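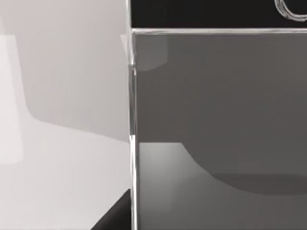 The clear bin and the second shift

I've worked the packing side at Enari long enough to remember when "automation" meant the label printer had a new cable. So when the Stesovetti cell got announced, with an Astance arm that would pick small parts out of a clear-walled bin, I had opinions right away, and most of them were wrong.

I figured it would be fast. It isn't, really! A good picker on our line does 600 parts an hour on a decent night and the arm does 400. What it does is keep doing 400, through lunch, through the hour after lunch when the rest of us are staring at the clock.

The part I keep chewing on is the simulation. Before anything got bolted to the floor, the whole job was built on a computer, bin and all, and practiced over and over. I've looked at those renders, with their pale walls and soft gray shadows, right up against the corner of the box where the clear stuff turns into a bunch of thin lines. It's weirdly pretty. It's also very clean. Our real bins have scratches, tape gunk, and somebody's initials in marker (mine, on two of them).

And that's my gripe. The people who know about the tape gunk are the people on the floor, and we got asked in March, when the layout was pretty much done. One afternoon, 25 of us in the break room, a slide deck and some cookies. We came up with a whole page of stuff: glare from the dock door, parts that stick together when it's humid, the way a bin creeps when you bump the table. Good stuff, if you ask me, and it should've been in there from the start.

I'm not against the thing. My wrists feel better than they have in years, and I don't miss bending over a bin for eight hours. But my job now is clearing jams and refilling, which pays the same and takes more attention, and there's less talking. You used to pick across from someone. Now you stand near a machine and listen for it to stop.

The company is giving us around 1,125 paid training hours to share. Great, I'll take mine. I'd just like a few of them spent sitting next to whoever builds the next simulated bin, before it's finished, with one of our ugly real ones on the desk between us.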